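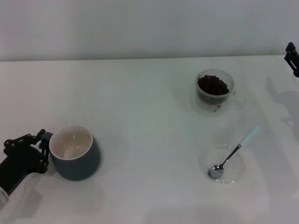
Mug on the white table

Part 4: Setting up your first race weekend in Clundmont Timing

Okay, you've got the decoder plugged in and the laptop is talking to it (if not, go back to Part 3, I'll wait). Now we build the actual weekend. I run timing for our kart club with this software and wrote these notes for the season opener, then tidied them up in July after Gudrun Strand tried to follow them and got stuck twice.

Do this at home the night before. The paddock wi-fi at Anham is hopeless and you don't want to be typing driver names with people leaning in the window.

1. Open the program and choose File, then New Meeting. Give it a name you'll recognise later. Mine are just the track and the round, so "Anham R4".

2. Under Circuit, pick your track from the list. If it isn't there, click Add and type in the lap length in metres. Ours is 1,365. Leave the comma out or you'll get a red box and no explanation.

3. Set the minimum lap time. Any crossing quicker than this gets ignored, so a kart parked near the loop won't rack up phantom laps. I use 40 seconds for seniors and I've never had to change it, even when Erasto Kaijage was having one of his days.

Note: the minimum lap applies to the whole meeting unless you tick Per Class. Tick it if you run cadets on the short layout!

4. Import your entry list. The program wants a CSV with four columns – kart number, driver, class, transponder – in that order. Headings are fine, it skips them.

5. Check every transponder number against the sheet. Yes, all of them. Last year I had Alvar Sæther and Maj-Britt Engebretsen swapped through two heats, and it took most of the lunch break to put the points right.

Caution: don't press Re-import once you've started editing names by hand. It overwrites the lot and there's no undo.
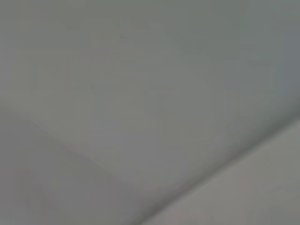 Grey surface, close up

6. Go to Sessions and add practice, qualifying, the heats and the final. For each one choose whether it ends on time or on laps. Practice and qualifying are timed for us, everything else is laps.

7. For the heats, set Grid From to Qualifying. For the final, set it to Heat Points. If you forget this the grid comes out in kart number order, and whoever's running 211 will be at your door.

8. Open Penalties and type in your club's standard ones. The default jump start penalty is five seconds. Our rule book says ten, so check yours.

9. Save, then save again to a USB stick. The log holds 1,000 crossings before it starts a new file, and you need all the files in the same folder for the results to add up.

Note: if the results page shows dashes where the gaps should be, you've probably still got the session marked as open. Click Close Session and refresh.

Printing the grid sheets is in Part 5, along with the trick Dörte Albers showed me for getting two classes on one page.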